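Can a Machine Pick Up My Living Room Yet?

So my sister-in-law sent me one of those clips again. You know the kind: a shiny robot folds a towel, sets it on a stack, and the comments fill up with people saying they'll never do laundry again. She added three exclamation marks and "THIS IS YOU IN 5 YEARS." I watched it twice while standing on a toy brick.

I have been reading about home robots for way too long now (my bookmarks folder is up to 2607 links, and yes, it needs its own robot) and I go back and forth on this every month. Some weeks I'm sure it's nearly here. Then I look at my floor.

Factories are the easy comparison, and I have a little bit of that in my background. Years ago I spent a summer at a packing plant out in Noscombe, on a line with two robot arms that moved trays from one belt to another. They were wonderful at it. Same tray, same spot, same height, all day long. But if a tray came down the belt turned sideways, the whole line stopped, a yellow light came on, and one of us walked over and turned it back. I was, for most of June, a professional tray turner. I think about that light a lot when I hear that chores are a solved problem.

A house is all sideways trays. The towel clip works because there's a towel, flat on a bare table, in good light. Picking up a play area is a different animal. Everything is on top of everything else, half of it is soft, and you can't see what's underneath until you move what's on top. A hand can pinch a corner of cloth and know right away whether it has one layer or three. Two padded fingers have to work that out some other way, and I haven't seen many that do it fast.

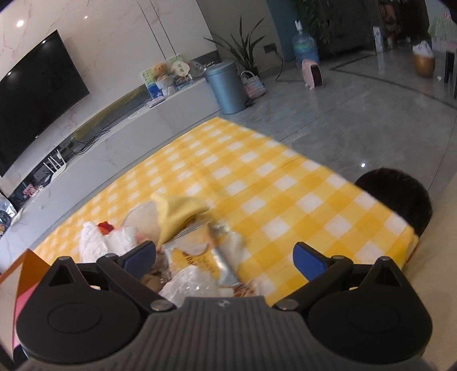 Cloth, a plastic bag, snack packaging and foil, all in one heap on the checked mat.

Think about what you'd do with that pile. You'd have it sorted before you noticed you were sorting. Trash, wash, keep, ask somebody. The snack package is the one that gets me, because is it empty? You'd squeeze it and know. Same with the foil packet. And a clear plastic bag is apparently awful for cameras, because what they mostly see is whatever is behind it plus some shine. Glossy floors do the same kind of thing with the ceiling light.

Then there's the question of where it all goes, which has very little to do with fingers. In my house a stuffed bear on the TV cabinet lives there, and a stuffed bear on the floor is lost. Same bear! I couldn't write that rule down for you if you paid me.

I did get to try something close to this in person. A small shop called Kirui had a demo running at the Nedadura home fair, a wheeled base with a single arm, and they let people drop things on a rug for it to clear. It got my sock. It got a plastic cup. Somebody's scarf took it roughly 30 tries, and it let go halfway to the basket, so the scarf ended up a foot from where it started. The kids watching cheered anyway, and I kind of did too. I stayed so long I missed the free coffee.

So here's where I've landed as of this Tuesday. Vacuuming, sure, if you clear the floor first (ha). Carrying things from one room to another, probably pretty soon. Hard stuff like cups and blocks into one big bin, I'd pay for that now if the price was sane. Laundry and mixed piles, I'd give it a good while longer, and I'd want to see it done in a room the company didn't tidy beforehand.

I also signed up for the waiting list on the Jundov, the one with the silly round base, mostly because it cost nothing to sign up. If they ever write back I'll let you know. In the meantime I'm going to go deal with the laundry, and if any of you own something that can match socks, please tell me in the comments what it is and how often it gets stuck.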